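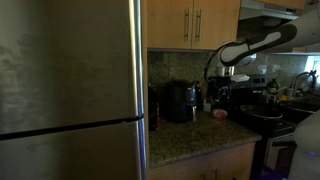 Fig. 4.1. Réfrigérateur en inox, placards hauts en bois clair et crédence en granit moucheté.

Chapitre 4
La cuisine, pièce de travail

On entre dans une cuisine comme on entre dans une conversation déjà commencée. Quelqu'un a laissé une tasse, quelqu'un d'autre a accroché quelque chose là où il restait de la place, et l'on devine assez vite, avant même d'avoir ouvert un placard, si les gens de la maison y passent leurs soirées ou s'ils ne font que la traverser. J'ai commencé à enseigner l'économie domestique dans un ancien réfectoire, avec deux éviers pour toute une classe (et une fenêtre qui ne fermait pas !), et c'est là que j'ai pris l'habitude de demander à mes élèves de regarder longuement avant de toucher à quoi que ce soit. Je vous demanderai la même chose tout au long de ce chapitre, avec un peu de patience.

Les trois chapitres précédents traitaient de la maison dans son ensemble : la circulation d'une pièce à l'autre, la lumière, les rangements d'entrée. Nous arrivons maintenant à la pièce la plus chargée de toutes, celle où l'eau, la chaleur, le froid et les provisions doivent tenir ensemble dans un espace souvent modeste. Sun-ja Joo, qui a longtemps dirigé les ateliers de Caronside et à qui ce manuel doit beaucoup, faisait remarquer à ses stagiaires qu'une cuisine se lit d'abord en hauteur. Au sol, on voit les meubles ; à hauteur de main, on voit le travail ; au-dessus des yeux, on voit ce que l'on a rangé pour plus tard. Prenez le temps de refaire cet exercice chez vous, debout au milieu de la pièce, en commençant par le haut.

Revenez un instant à la figure 4.1. Un grand réfrigérateur est un meuble autant qu'un appareil : il arrête le regard et décide de l'endroit où commence le plan de travail. L'inox brossé, si répandu aujourd'hui, garde volontiers les traces de doigts, et vous en verrez sur la porte. Un chiffon microfibre à peine humide, passé dans le sens du brossage, puis un second bien sec, suffisent pour l'entretien courant. La crédence en granit, avec ses bruns, ses gris et ses beiges mêlés, pardonne beaucoup plus ; il faut quand même l'essuyer, surtout du côté des feux, car une éclaboussure que l'on ne voit pas est une éclaboussure que l'on oublie.

Quant aux poignées, on les néglige toujours et l'on a bien tort. Les longues barres verticales, posées près de la jonction des deux portes, se saisissent à n'importe quelle hauteur, ce qui rend service aux personnes de petite taille comme à celles qui lèvent difficilement le bras. Nous verrons plus loin, avec le relevé de la cuisine Okley, qu'un simple changement de poignées peut remettre en usage un placard que l'on n'ouvrait plus depuis des années.

À la fin de ce chapitre, vous devriez pouvoir dessiner le plan d'une cuisine existante à main levée, y reporter les zones de froid, de lavage et de cuisson, et proposer un rangement des placards hauts qui tienne compte des habitudes de la maison. Gardez votre crayon et votre mètre à portée de main. Le cahier d'exercices Cisten contient, à la page 216, la grille de relevé dont vous aurez besoin ; recopiez-la si vous préférez ne pas écrire dans le livre, je ne vous en voudrai pas.

Un mot encore sur les abords. Une cuisine déborde presque toujours de ses murs, et un relevé qui s'arrête au dernier placard manque souvent le plus intéressant. Sur la figure suivante, portez votre attention sur ce qui voisine avec les placards : le mur blanc cassé, le bord d'un encadrement de porte, la haute structure de métal sombre. Notez aussi la petite prise posée bas sur le mur, et les câbles qui descendent tout près. Les prises et les câbles figurent de plein droit sur un bon plan ! 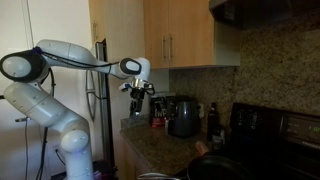
4.1 Relever une cuisine existante

Commencez par le mur le plus long et mesurez-le d'un angle à l'autre, au-dessus du plan de travail. Reportez ensuite la largeur de chaque meuble haut, puis celle de la hotte, en laissant les meubles bas pour une seconde feuille.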